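Keeping an old laptop going

February 10, 2023

My laptop is old enough that the shop in Kedidbridge no longer stocks parts for it. I paid 322 dollars for it used, and I've now kept it running well past the point where most people would have replaced it. I didn't set out to do that. It just kept needing small things, and the small things were cheaper than a new machine.

The battery went first. A new one cost 26 dollars and took one screwdriver. After that the hinge got loose, and then the fan started making a noise like a playing card in bicycle spokes. I cleaned the fan with a paintbrush and it has been quiet since May.

The trackpad was harder. It would work for an hour, stop, and come back after a restart. I blamed the software for weeks. I reinstalled the drivers twice and then the whole system, which cost me a weekend and all my browser bookmarks. Somebody on the Drellance repair forum finally told me to open the case and look at the connections before doing anything else.
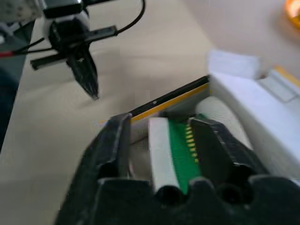

A short flat flex cable, gold contacts along the green part.

I had never paid attention to cables like these. The socket usually has a small latch that flips up or slides out, and if you pull without opening it you can break the latch or tear the cable. I opened mine, took the cable out, put it back in straight and closed the latch. The trackpad has worked every day since then. I can't say for sure that it was loose, but I haven't touched anything else.

The repair counter at Martens had quoted me 105 dollars for the same problem, parts not included. I don't hold it against them. They have rent to pay, and they would have had to go looking for the fault too. A new laptop with the same size screen would be close to what I spend on groceries in two months, so I was always going to try it myself first.

Some things I do differently now. I tape the screws to a sheet of paper in the order they came out. I take a picture with my phone before unplugging anything. I also back up my bookmarks.

Next is the keyboard. The letter B only works if I hit it hard, and there's a seller in Skukorcombe with a used one for sale. I've written to ask if it's the US layout - still waiting to hear back.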